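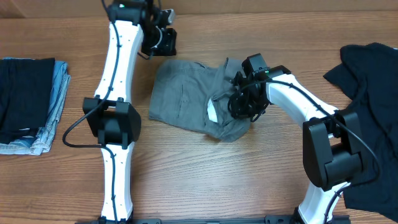
Garments on the wood-grain work surface

Trokeck Garment Folding Table
Product code: Bollik 300

Flat work surface for sorting and folding shirts and other light clothing. Horizontal grain, warm brown colour. Seats two at the long side. 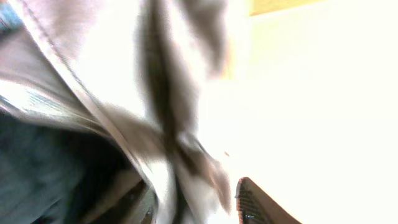

Hems and seams should be laid flat before the first fold. Heavy creases are worked out by hand from the centre -- do not iron directly on the surface.

Wipe down with a damp cloth. Re-oil every July.
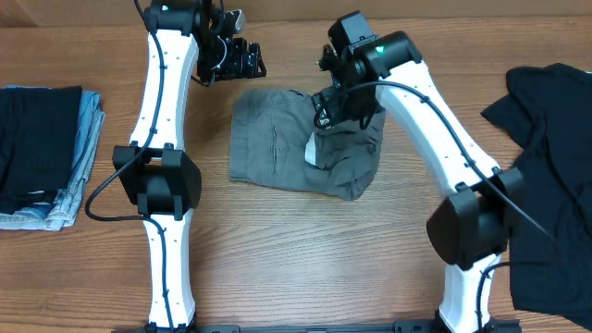
Maximum stack height is 9 folded shirts per pile. Levelling feet: 4, adjustable from below. Spare feet are sold in packs of 2 under the Iltico label.

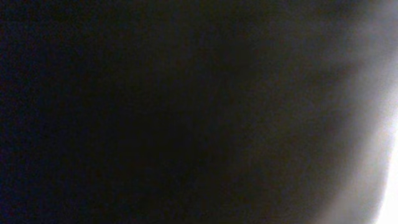 Close view, dark tone

Warranty and parts: Montri Suwannarat, Jitpraphai service desk. Sheet revised 09/06/2018.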